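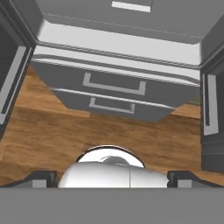

The Tenancy of the Upper Floor
Short fiction

Notice was given to the residents of Kleinschmidt House in the first week of May. It was typed on the letterhead of the Trestance Property Office and slid under each of the 34 doors between six and seven in the morning. It stated that the building had changed hands, that all leases would be honored, and that every household was to receive a visit for the purpose of confirming its particulars. Residents were asked to have their papers ready.

Dagim Shiferaw was assigned to the upper floors. He had been with the Office for two years and had conducted visits of this type in four other buildings. The form was two pages long. It asked for the name of the leaseholder, the names of all other occupants, the date on which the occupancy began, and any alteration made to the unit without written consent. In the lower corner of the second page there was a line for remarks, which the Office preferred to see left blank.

He reached Unit 64 on Thursday at twenty past four. The door was opened by a woman who gave her name as Bethel Gebretsadik and asked him to wipe his feet.

"You are the leaseholder?" he said.

"I live here."

"The lease is in the name of Zelia Kleinschmidt."

"Yes," said the woman. "It would be."

She showed him to a chair by the window and did not sit down herself. Mr. Shiferaw placed his folder on his knees and uncapped his pen. He explained, in the words the Office had supplied, that the visit was routine and that no answer given in the course of it would be held against the household. He then asked whether Mrs. Kleinschmidt was at home.

"She is out."

"May I ask when she is expected?"

"She went out in the spring of the year I came," said Bethel Gebretsadik. "She said she would be back for supper. I had rented the small room from her, and the terms were that I should cook on weekdays and she on weekends. It was a Friday. So the supper was mine to make, and I made it."

Mr. Shiferaw wrote the word absent in the box provided and, after some thought, crossed it out. The form allowed for residents who were deceased, who were traveling, and who had surrendered the lease. He asked how long ago this had been.

"Over 34 years."

"And the rent has been paid."

"On the first of the month. You will have the receipts at your end. I have them at mine."

She brought them to him in a flat tin with the name Zetis on the lid, the old biscuit company that had closed when he was a boy. They were in order. Each one was made out to Z. Kleinschmidt and each had been initialed by whoever kept the books that year. He turned through them as the procedure required and found that none were missing.

"Did you report it?" he asked.

"I reported it on the Saturday, and again on the Monday. A gentleman came and sat where you are sitting. He asked me if she had been unhappy, and I said that she had bought two tickets for a concert. He wrote that down. I went to the concert, in case she should come straight there."

The light had moved off the window by this time, and she excused herself to see to the kitchen. 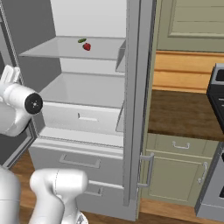 Mr. Shiferaw remained in his chair and considered the second page. Under the rules of the Office, a lease could not be transferred unless the leaseholder consented or was shown to be dead. An occupant who was not the leaseholder could be given 6 weeks to leave. He had issued that notice before, on 2 occasions, and on both of them the occupant had thanked him for his time.

When she came back she had put on an apron. He asked whether any alteration had been made to the unit.

"I changed the lock once, when it broke," she said. "I had them cut it to fit her key. The man told me it would cost more than a new one, and it did."

"Do you have her key?"

"She has her key."

He entered the lock as a repair. There was then no further question he was obliged to ask. He asked one nevertheless, and it does not appear in the record of the visit. He asked whether she had ever thought of moving into the larger room.

"It gets the morning sun," said Bethel Gebretsadik. "She was particular about that. I air it on Sundays."

The completed form for Unit 64 was received by the Trestance Property Office the next day and was found to be in order. It gave the leaseholder as Zelia Kleinschmidt and listed one other occupant. It gave the start of the occupancy, confirmed the rent, and noted the repair. In the box for the whereabouts of the leaseholder at the time of the visit, Mr. Shiferaw had written: Out. Expected for supper.

The supervisor who countersigned it had 34 such forms on her desk and a meeting at ten. She observed that the line for remarks was blank, applied the stamp, and placed the form with the others.

Mr. Shiferaw was moved that summer to the accounts section, where the monthly receipts were prepared. Those for Unit 64 continued to be made out in the usual name. He initialed them himself, and had them sent up by hand.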